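À Priltedham, une permanence aide les locataires refusés à cause de leur nom

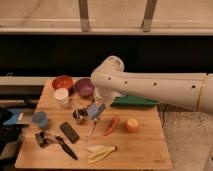 L'association Osinance a ouvert au mois de mai une permanence juridique gratuite pour les personnes qui pensent avoir été écartées d'un logement en raison de leur origine ou de leur religion. Elle se tient dans les locaux du centre social Deligiannis, au premier étage, de 14 heures à 18 heures. L'accueil est simple : on prend un numéro à l'entrée, on s'assoit, et l'entretien commence. Les juristes demandent d'abord de raconter les faits dans l'ordre, sans chercher les mots du droit. Les documents viennent après.

Depuis l'ouverture, 736 personnes ont pris contact avec la permanence, par téléphone ou en se présentant sur place. Parmi ces demandes, beaucoup concernent la location d'un appartement privé. Le schéma est souvent le même : le candidat téléphone, donne son nom, et apprend que le logement vient d'être loué. Quelques jours plus tard, l'annonce est toujours en ligne. D'autres personnes ont pu visiter, mais on leur a réclamé des garanties qui ne figuraient pas dans l'annonce, par exemple un deuxième garant ou six mois de loyer d'avance.

Osinance avait préparé ce projet avec une enquête par questionnaire, menée dans les quartiers nord de la ville. L'association a reçu 2 498 réponses. Une grande partie des habitants qui disent avoir vécu un refus injuste n'ont fait aucune démarche. Les raisons données sont variées : la peur de perdre du temps, le manque de preuves, ou l'idée qu'un refus oral n'a pas de valeur devant un juge. Plusieurs personnes ont écrit qu'elles ne savaient pas que la loi les protégeait aussi avant la signature d'un bail.

Sur ce dernier point, les juristes insistent beaucoup. Un propriétaire peut choisir son locataire selon les revenus et la solidité du dossier, mais il ne peut pas le faire selon le nom, la couleur de peau, la religion ou le lieu de naissance. La règle vaut aussi pour l'agence qui gère le bien, même si elle affirme suivre les consignes du propriétaire.

La permanence conseille de garder une copie de l'annonce avec l'heure de consultation, de noter le nom de la personne qui a répondu au téléphone et de confirmer chaque échange par un message écrit. Un témoin qui a assisté à la visite peut rédiger une attestation. Si le dossier paraît suffisant, Osinance écrit au bailleur pour demander une explication. À ce jour, 17 courriers de ce type sont partis. Certains ont reçu une réponse, et l'association préfère ne pas donner de détails tant que les échanges continuent.

La coopérative de logement Clorkavo, qui gère 3 745 appartements dans l'agglomération, a accepté de revoir ses formulaires de candidature. La question sur le pays de naissance sera supprimée à la rentrée. La coopérative annonce aussi une formation pour les employés qui reçoivent le public. Osinance salue cette décision mais demande que les critères d'attribution soient affichés dans les agences, dans un langage que tout le monde peut comprendre.

Une brochure de huit pages est disponible à l'accueil du centre Deligiannis et dans les bibliothèques de Priltedham. Elle existe en français, en arabe, en turc et en anglais. Une version en portugais est en cours de traduction. Pour un premier entretien, il n'est pas nécessaire de prendre rendez-vous, mais il est recommandé d'arriver avant 17 heures et d'apporter les messages échangés avec le propriétaire ou l'agence. Les entretiens sont confidentiels et un interprète peut être demandé par téléphone, au moins deux jours avant la visite.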